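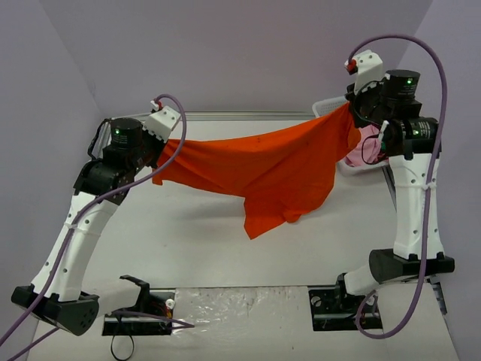 Orange cloth between the two grippers, Hultitz bench

Folding with two arms: leader arms or guiding by hand?
Forum: Teaching and Demonstration > Soft materials

slowgripper wrote:
Good evening to all. I work on a small project called Hultitz, where we teach two arms to take laundry from a basket, spread it on the table and fold it. I have a doubt about the method and I would like to hear from people who did this longer than me.

Until now we recorded everything by remote control. One operator sits at the side with a pair of small leader arms, and the big arms copy the movement. We have 1,424 episodes of this kind. The stretching in the air is quite good. The operator takes two corners, lifts and opens the arms until the cloth hangs between the grippers with only a little sag. My difficulty comes after, when the cloth must go down on the table straight. With the leader arms I do not feel the tension, so I pull too much, or I let one side go too late.

My colleague wants to switch to guiding by hand. You hold the real arm at the wrist, you turn off the stiffness and you move it yourself. She says that this way the hand feels the cloth. I tried it one afternoon and my shoulders were hurting, and I could not hold two arms and also press the button for the gripper. Is it worth the trouble?

Control runs on the Grekero box, if this changes something.

tenter_hook wrote:
Stay with the leader arms. With guiding by hand your own arms and sleeves come into the camera, and the policy learns to look at you. When you are not there in the test, it behaves strangely. We lost a whole month, September, with this.

mosswick wrote:
I don't agree completely. You can guide by hand, save only the joint positions, then play them back with the person away from the table and record the video at that moment. The video is clean and the movement is still the one you felt.

tenter_hook wrote:
For a rigid object, yes. But a cloth does not fall two times in the same way. You play back the same joints and the corner is 2 cm to the left, so the gripper closes on air. How many of your replays were good?

mosswick wrote:
For towels on the table, a bit more than half. For things picked from a basket, very few, I admit it. So I would use it only for the last folds, where the cloth is already flat and you know where the edges are.

slowgripper wrote:
Thank you both. The last folds are exactly the part where my operators complain, so I put one here too. 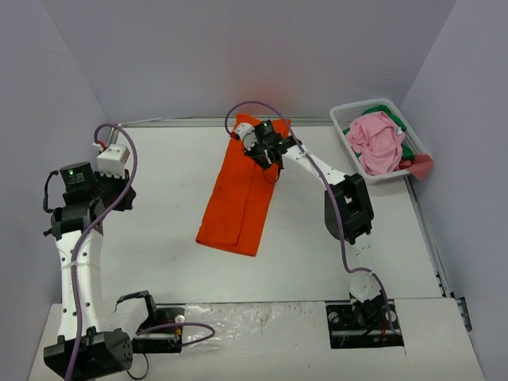 Long fold, right gripper at the far end of the cloth, left gripper open to discussion

The cloth is folded long and it lies a little crooked, with the near end going to the left. The left gripper is in the air and has nothing in it. One operator would use it to hold the near end while the right one works. Another operator wants to keep it away, because he finds it confusing to think about two hands when only one has a job. I have both styles in the data and I am afraid this is bad.

ply_and_hem wrote:
It is bad, or at least it was bad for us. We had two operators with different habits, and the policy made a kind of average: the second arm came halfway to the cloth and stopped there, then went back. After we wrote one page of rules and everybody followed it, this went away. The rule for us was that an arm without a job goes to a parking position, always the same one.

I would also straighten the cloth before the next fold. If your demonstrations continue from a crooked cloth, the robot will learn that crooked is fine.

tenter_hook wrote:
Here I would say the opposite. Leave some crooked starts in the data, and show the correction. If everything is perfect in the demonstrations, the first small mistake puts the robot in a place that it has never seen.

ply_and_hem wrote:
We mean the same thing, I think. Keep the crooked cloth, but show how to repair it, and do not fold on top of it.

tenter_hook wrote:
Then yes, we agree.

quietservo wrote:
About the tension problem in the first post. On our Usard pair we send the motor current of the follower back to the leader arm, as a small resistance. It is not real touch, and the first days it feels like moving a spoon in honey, but the operators stopped pulling too hard. Please limit it strongly. Without the limit, our leader arm started to shake by itself.

Also, do you have slack in the cables over the wrist? I see the purple ones make a big loop. It is better than too short, but check that the loop does not come between the cloth and the camera.

slowgripper wrote:
The loops are big on purpose. Before, they were shorter and one connector came out each time we reached deep into the basket. From our top camera they pass in front of the cloth sometimes, and I did not think about it until now. I will look.

The current feedback interests me a lot. Does the Grekero box permit it, somebody knows?

quietservo wrote:
I have used it only with the Usard controller, sorry. You need to read the current fast enough. If you can read it only a few times per second, don't start.

mosswick wrote:
One practical thing for guiding by hand, if your colleague still wants to try: use two people, one for each arm, and put the gripper buttons on a foot pedal. It looks ridiculous but the shoulders survive. We changed people every 45 minutes.

slowgripper wrote:
A report from my side, on Monday we tried some of this. We made 19 episodes of only the last folds, guided by hand with two people and one pedal each. The two people must talk all the time, "you wait, I go", and in the recording you see pauses where they were deciding. I cut the pauses. The placing of the cloth looks softer to me than with the leader arms, but my colleague and I do not have the same opinion even on this.

The parking rule is now printed on the wall. The operator who liked to help with the left arm is not happy.

ply_and_hem wrote:
Be careful with cutting the pauses. If the arm was still moving slowly before the cut, you get a jump in the position and the robot tries to copy the jump. The Aydoğan scripts have an option to smooth it, it is off by default.

slowgripper wrote:
I did not know this option. I turn it on and process the 19 again tonight.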